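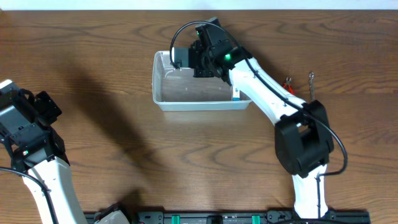
Rapport de projet : ranger les petits articles dans un bac unique
Ming-te Yau et Essam Morsy
Module Organisation des espaces de travail, rendu le 21/02/2024

1. Point de départ

L'atelier Tadlow sert à trois promotions. Les petits articles de consommation (tubes de colle, flacons, marqueurs, étuis de lames, piles) y étaient rangés dans des tiroirs sans étiquettes et dans des boîtes à chaussures. En décembre, nous avons fait l'inventaire complet : 917 articles, dont 94 périmés, secs ou vides. Les tubes de colle représentaient la plus grosse part des pertes. Plusieurs avaient été rachetés alors qu'il en restait au fond d'un tiroir.

Notre sujet était de proposer un rangement que les étudiants utilisent sans consigne particulière. Nous avons choisi de travailler sur un seul meuble, la grande table en bois, et sur un seul type de contenant, le bac en plastique ouvert.

2. Choix du bac

Nous avons comparé deux modèles. Le premier, le Flilley, est un bac à compartiments fixes. Le second, le Girard, est un bac rectangulaire sans séparation. Le Flilley paraissait plus adapté sur le papier, mais les compartiments sont trop courts pour les marqueurs et trop larges pour les piles, qui se couchent et se mélangent. Le Girard se vide d'un geste et se nettoie avec une éponge. Les coins arrondis retiennent moins la poussière.

Le fond lisse a un défaut : les articles cylindriques roulent dès qu'on déplace le bac. Nous avons essayé un tapis antidérapant découpé à la taille du fond. Il tenait bien mais se soulevait sur les bords après quelques jours, et nous l'avons retiré.

3. Emplacement sur la table

Trois positions ont été testées : au bord de la table, au milieu, et vers le fond. Au bord, le bac gêne la découpe et les manches s'y accrochent. Au milieu, il faut le pousser pour poser une planche A2, puis il n'est jamais remis à sa place. Vers le fond, il reste accessible à bout de bras et laisse libre toute la partie avant du plateau. C'est la position que nous recommandons pour cette table. Elle ne convient pas aux tables plus profondes de la salle voisine.

Nous n'avons pas fixé le bac. Essam voulait tracer un repère au ruban adhésif sur le bois, mais le responsable de l'atelier a refusé à cause des traces de colle sur le vernis.

4. Façon de ranger

La règle retenue est simple : on commence par un bout du bac et on avance vers l'autre. Les articles hauts et étroits sont mis debout dans un coin, où deux parois les tiennent. Les articles plats viennent ensuite, couchés, puis les piles dans un sachet. Quand le bac est presque vide, un article debout contre un coin se repère tout de suite et on sait qu'il faut réapprovisionner.

L'étiquette doit être tournée vers la personne qui se sert. Ce point a été mal respecté pendant l'essai. Sur les flacons clairs à petits caractères, il faut de toute façon prendre l'article en main pour lire.

5. Essai

L'essai a duré 30 jours. Nous passions le soir noter l'état du bac sur la fiche Sostesov fournie avec le cours. Les articles debout ont presque toujours été remis debout. Les piles, en revanche, sont sorties de leur sachet dès la première semaine et n'y sont pas revenues. Nous avons fini par les mettre dans un petit pot à part.

Aucun article n'a été racheté en double pendant la période, mais la durée est trop courte pour en tirer une économie chiffrée.

6. Limites et suite

L'essai n'a porté que sur une table et sur les groupes du soir. Les groupes du matin, qui utilisent plus de colle, n'ont pas été observés. Il faudrait aussi vérifier si un bac de couleur foncée rend les articles blancs plus visibles, le gris clair offrant peu de contraste avec eux.

Annexe A : fiche de relevé
Annexe B : inventaire de décembre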